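Hoses, cords and the garage floor - quick tips

Typing this between loads of laundry so bear with me. We moved everything out of the Porkton place in February and I have been sorting hoses ever since. Shop vac hose, garden hose, the stiff one off the old Zinari washer. Same rules for all of them, pretty much.

Clear the floor first. Sweep it. Grit gets dragged along under a hose and scratches a smooth floor, and then you're looking at the scratches for years. Dry mop if you have one.

Lay it out before you coil it. Full length if there's room, one big loop if there isn't. Leave it alone a while - stiff hose wants to relax, and 5 minutes on the floor does more than wrestling with it. Cold garage, give it longer or bring it inside overnight.
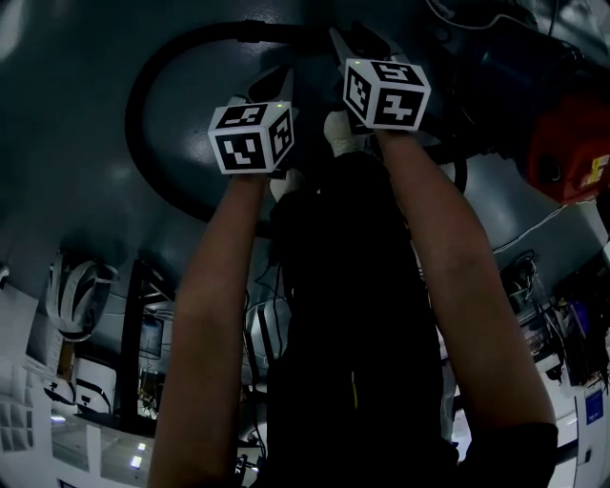
Then coil from the fixed end, never the loose end. Let the twist run out the far side as you go. If it fights you, don't pull harder, back up one turn and roll it between your hands. Pulling is how you get a kink, and a kink in thick hose never realy goes away.

Size of the coil. Bigger than you think. Mine are almost 48 inches across for the thick stuff. Takes up wall but they last.

Ties: old bike tube cut in strips, or the fabric kind with the hook and loop. No wire, no zip ties pulled tight. Two ties on a short hose, three on a long one.

Hanging: wide hook or an old coffee can screwed to the wall. A single nail will dent it. I used the Omiretti brackets and they're fine, screws that come with them are too short tho. Buy better screws.

Cords - keep seperate from hoses. They tangle just from being near each other, I swear. Thin cables go in a shoebox, label on the end.

Black hose on a gray floor is easy enough to see in daylight, not so much at night with your arms full. Wrap of bright tape every 6 feet. Cheap.

Wiping down: damp rag, drop of dish soap, dry rag after. Skip the shiny spray stuff, it gets on the floor and then it's a skating rink.

Next up is the paint shelf, when I get to it. If anyone knows a good way to get old Thampi labels off a metal bin, leave a comment.

Posted October 13, 2020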